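Jarred giardiniera: rinse it or not?
Forum > Pantry and Preserves > Pickles, Jars and Cans
9 replies

brine_and_dandy
Original poster

I bought a case of the Drismont giardiniera because the store had it marked down and I have no self-control near a clearance shelf. Opened the first jar for a pasta salad and it was like being slapped by a lemon. My mother-in-law rinses all jarred vegetables under the tap for what feels like a full minute. My neighbor says rinsing is a crime. Who's right? I have eleven jars to get through, so this matters more than it should.

oldsaltine

Your neighbor. The vinegar is the reason you bought it. If you want plain wet cauliflower, there's a cheaper way to get that.

peppercornelia

Rinse for salads, don't rinse for sandwiches. Drismont is sharper than most. I used to buy the Chaudhry mixed vegetables, which came in oil with hardly any vinegar, and then the shop near me quit carrying them and replaced them with a wall of flavored almonds.

oldsaltine

Rinsing for salads makes no sense. Use less vinegar in the dressing. Or use none, and let the jar do it.

peppercornelia

I've tasted your "let the jar do it" potato salad in spirit, reading your posts over the years, and I'd like a glass of water.

tinnedandproud

Drain, don't rinse. Tip it in a colander, go do something else for half an hour, come back, pat with a towel. You lose the puddle and keep the flavor. Then dress it with just oil and black pepper. If it's still too strong, a pinch of sugar.

One thing about the Drismont jars: the carrots hold up fine but the celery goes limp after a couple of days open. Eat the celery first. I do this standing at the fridge, like an adult.

brine_and_dandy
Original poster

OK, tried both on Saturday. Half the jar rinsed, half drained the tinnedandproud way. The rinsed half tasted like the memory of a pickle. The drained half was good, though my husband still made a face. He makes that face at mustard, so I'm throwing out his vote.

Also weighed them, since the kitchen scale was sitting there. Drained vegetables from one jar came to 141 grams. I don't know what I expected, but the jar looks bigger than that.

oldsaltine

I accept your apology on behalf of your neighbor.

dillinquent

Going against everybody: soak it. Cold water with a spoon of salt, 2 hours in the fridge, then drain. Rinsing only gets the outside, and draining does next to nothing to a chunk of carrot. Soaking pulls some of the sourness out of the middle. I do it with the Fleludance peppers too, which are otherwise only good for cleaning drains.

And 141 grams is a stingy jar. Mine are the Drondico ones and they're packed so tight you need a fork and some patience. They cost more, before anyone says it.

peppercornelia

They cost almost double where I live. For that money I could buy a head of cauliflower and insult it with vinegar myself.

dillinquent

So do that. It keeps 2 weeks. Equal parts vinegar and water, salt, a bay leaf, pour it over hot. I cut the vinegar with extra water when it's meant for rice, and I leave out the onions, which take over by the third day. I make a batch every March when I'm sick of soup, and I've yet to get through one before somebody brings over a store jar as a present. Those go to the back of the shelf behind the lentils, and I've made my peace with that.

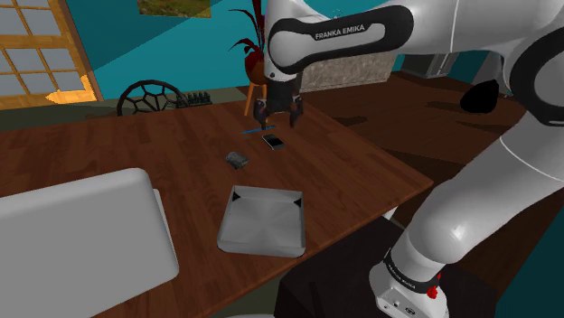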